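Ticket 404: label printer drops off the network after lunch
Opened by Abhishek Jaiswal, May 2025
Status: waiting on Gonero

Okay, so this is the Siltavier label printer on the packing bench again. It prints fine all morning, then right after lunch the queue just piles up and the little network light goes out. I had 82 labels stuck in there today before I noticed!

First thing I tried was the obvious one — power off, count to ten, power on. It came back, printed 13 labels and dropped again. Swapped the cable for the one from the spare desk and got the same deal. I also moved it to the other wall port, which made it worse (no light at all, so I guess that port is dead, could somebody open a separate ticket for that?).

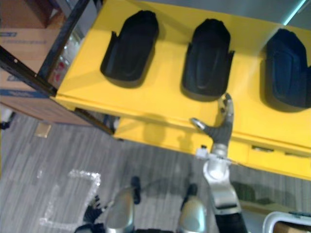 Then I went into the Gonero print manager and looked at the address. It's set to automatic, and the lease had run out at 12:40, pretty much when things went quiet. I gave it a fixed address ending in 70 and it's been up for over two hours now.

Still not closing this. The same thing happened back in November, and Shakya fixed it the same way, and then the setting wiped itself when the driver updated. I've turned off auto updates on the packing PC for now and sent the log to Gonero support. If it drops again tonight, please don't reset it — leave it as is and message me so I can grab the error page first.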